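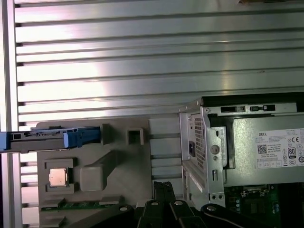

Reading time: 1 min

Credits and bio when a book has two publishers

Liên Lưu
My first novel came out with Grornadgate in March and the second is under contract with Kadrić. Kadrić wants an author bio of no more than 120 words, third person. My current one is 260 and lists both of my certificates, a prior career in court reporting and 31 magazine credits. Do I have to name Grornadgate, and what goes first?

Oduor Urio
Check the contract for a clause on promotional copy. Most don't require you to name an earlier publisher, but the title of the earlier book should stay in. Usual order for fiction:

Prior book title
Work background, if it bears on the plot
Two or three magazines by name, no total
Place of residence

Drop the certificates unless the novel is set in a courtroom. Keep the long version on your own site - event hosts ask for it. Save a short one of 37 words too, for anthologies and podcast notes. Update all of them on the same day or they drift apart.

Dondell
I just write "lives in Ohio with two dogs" and no one has ever complained. Ekico cut mine to one line anyway.

Liên Lưu
Thanks. The contract says "subject to publisher's edit" and nothing else on the bio. Cutting the certificates.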